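Table water

From the Miltwood Household Wiki, the long-winded one

Table water is plain drinking water that gets put out on a table for people to help themselves to, usually with a glass or two beside it. I wrote the first version of this entry on 27 April 2022 and I've been fiddling with it ever since, so if a paragraph sounds like it was written by a different person, it was me in a different mood. Su-bin Byun tidied up the section on glasses and I've left most of her changes in (she was right about the rims).

I use the term for water at home, in a lunchroom, on a meeting table, on the verandah, wherever. Some people only use it for what a restaurant brings you when you sit down. My family never called it anything at all, it was just "the water", as in "have you done the water?", and doing the water was the first job you were trusted with as a kid.

Name and usage

You'll run into a few names for the same thing. In cafés around here it's mostly "table water" or "tap", and my aunt in Garneck says "the jug" even when there's no jug anywhere near it. In the older Miltwood cookbooks I've got on the shelf it turns up as "water for the table", tucked in at the bottom of the menu plans next to bread and butter. I love that it was planned for! Nobody at my place has written water on a menu in their life.

There's a bit of disagreement over whether bottled water counts. Rommel Dimaculangan, who looks after the drinks entries on this wiki, used to keep the two apart and had a whole separate page for bottles. We merged them in July after a very long talk page thread, and I reckon it reads better now. If it's on the table and you can pour it, it goes in.

Vessels

Jug. The classic, and still my favourite. A glass jug looks lovely but gets heavy when it's full, and small kids can't manage it. I keep a 2 litre plastic one for outside and a smaller one with a lid for the fridge. Wide mouths are easier to wash. Narrow spouts pour more neatly but you'll need a bottle brush, and you'll lose the bottle brush.

Carafe. A jug without a handle, more or less. It looks smart and takes up less room, which matters when the table's already full of plates. Wipe the outside before you carry it or it'll slide straight through your fingers (ask me about the blue one, or don't).

Plastic bottle with a screw cap. Very common at work and at casual lunches. It closes, it travels, and if somebody bumps it with the cap on you haven't got a lake to deal with. For a shared table I like to have the cap loosened a bit beforehand for anyone with sore hands. Once a bottle's been drunk from directly it belongs to that person and should leave the middle of the table.

Refillable flask. Strictly for one person, so it only just scrapes into this entry. Su-bin wants it out. It's still here for now.

Volumes

Bottles and jugs are labelled in either millilitres or litres, and people do get muddled, so: 1000 mL is one litre and 2000 mL is two. For a lunch of 5 people I put out two litres to start with and keep the same again in the fridge. On a hot day that won't last. Soup lunches need less, curry lunches need heaps more, and anything with salted fish needs its own supply line.

Glasses

Small clear tumblers are what you'll see most often, and I think they're the best choice for water. They're steady, they stack if you've bought the right sort, and you can see at a glance if they're clean. A small glass also gets refilled more often, so the water's colder. Tall ones hold more but tip more easily, especially on an outdoor table with a wobble.

Hold a glass up to a window before you set it out. Cloudiness comes in two kinds, and they need different treatment. A chalky film is usually minerals from the tap and comes off with a soak in white vinegar. A cloudiness that won't budge is probably etching from the dishwasher, and sadly that's permanent. Su-bin adds that you should run a fingertip around the rim for chips while you're at it, and handle glasses by the lower half so you aren't putting your fingers where somebody's mouth is going. Quite right too.

Straws and skewers

Straws come and go with water. I don't bother for adults unless someone asks, but they're a real help for anybody who finds lifting a glass hard, so I keep a packet in the drawer. Skewers turn up when there's fruit or cucumber involved: thread a few slices on, rest the skewer across the glass or stand it in the jug, and you've got flavour without bits floating up your nose. Trim the pointy end if there are kids around.

Paper straws go soft if they sit in water for a whole meal. Put them beside the glass and let people drop them in when they're ready.

Placing it on the table

Custom varies a lot here. At a set table the glass goes at the upper right of the plate, above the knife. At an ordinary lunch it goes wherever there's a gap. I try to keep the bottle or jug back from the edge with the glasses close by, so nobody's reaching across their neighbour's dinner to pour.
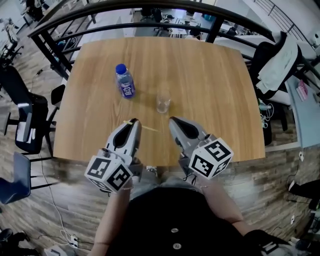
Looking after the tabletop

Timber and water don't get along, and light-coloured timber is the worst for showing it. White rings are moisture caught in the finish, and they'll often fade by themselves if you leave the spot to dry out properly. Dark marks have got further in and are a bigger job, usually sanding. I use coasters under anything cold (cork ones, plain, nothing flash) and a folded tea towel under the jug.

Wipe spills along the grain. My Devadiga coasters have a felt base that holds the wet, so I stand them on their edges to dry after lunch. The Vokent ones are rubbery underneath and stuck themselves to the varnish one summer, and I've gone off them completely.

See also

Jug (kitchen)
Coaster
Cordial
Ice trays, and what to do about the smell
Setting the table with children

Talk page notes

The flask question is still open. Rommel would like a paragraph on sparkling water as well, and he's welcome to write it! I only drink the flat stuff and I'd get the bubbles wrong.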